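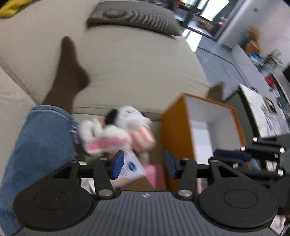
家で過ごす時間を書き留めるなんて、三日もすれば書くことがなくなると思っていたのに、最後の日は欄が足りなくて裏まで使った、とRadomír Michalíkさんは言う。春に行った第1回の日誌調査の感想である。同じ形式の第2回を8月に実施するにあたり、協力者を募集する。

募集の名称
「帰宅後の過ごし方」日誌調査 第2回協力者募集

調査の内容
仕事や学校から帰って寝るまでの時間を、どこで、誰と、何をして過ごしたか、12日間続けて記録していただきます。記録用紙は当方から郵送します。パソコンで書きたい方には同じ様式のファイルをお送りします。1日分の記入は15分もあれば終わります。文章の上手下手は問いません。「食後、ソファで横になる。子どもと話す」程度の書き方で十分です。
日誌の返送後、電話または対面で45分の聞き取りを1回行います。対面の場合の会場はUkgate本社3階の会議室です。

募集人数
40名(応募多数の場合は、年代と世帯の人数が偏らないように選びます)

応募できる方
・18歳以上の方
・8月中に、続けて12日間、主に自宅で寝起きする予定の方
・日本語で日誌を書ける方
・過去1年以内に、弊社または株式会社Wisixの調査に参加していない方
第1回に参加された方は、上の条件により今回はご応募いただけません。同居のご家族の応募は可能です。一人暮らしの方、夜勤のある方も歓迎します。夜勤の日は、帰宅した時刻を一日の始まりとして記入してください。

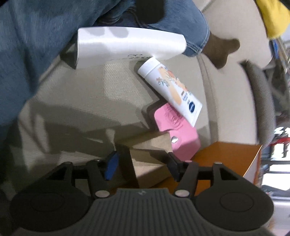
何もしなかった日はどう書けばいいのか、白紙で出したら謝礼が減るのか、という質問が説明会で出た。白紙のままにはせず、「特になし」と時刻だけ書いてください。謝礼は減りません。ぼんやりしていた時間や、途中でやめてしまったことも、調査では大事な記録として扱います。書き忘れた日があったときは、翌日の夜までなら思い出して書いてかまいません。その場合は用紙の右上の「後日記入」に丸をつけてください。

謝礼
日誌1日分につき418円、聞き取りは別途3,000円をお支払いします。振込は聞き取りの翌月末です。対面の聞き取りにお越しの方には交通費の実費をお渡しします。

個人情報の扱い
日誌に書かれたお名前や店名は、入力の段階で記号に置き換えます。原本は集計後に裁断処分し、返却はしません。返却を希望される方は、送る前に写しをお取りください。集計結果は調査報告「Grullden」第2号に載せ、参加者全員に1部ずつお送りします。

応募方法
件名を「日誌調査応募」とし、氏名(ふりがな)、年齢、住所、同居人数、日中つながる電話番号、希望する用紙の種類(紙・ファイル)を書いて、Ukgate生活調査室までメールでお申し込みください。受信後、3営業日以内に受付の返信をします。返信がないときは迷惑メールの設定を確認のうえ、もう一度お送りください。電話での応募は受け付けていません。
選考結果は7月上旬に全員へ通知します。選考の理由についてのお問い合わせにはお答えできません。

募集開始日 2019年5月24日
締切 定員の3倍の応募があった時点、または6月末日の早いほう
実施 Ukgate生活調査室
用紙印刷・発送 Pavlović印刷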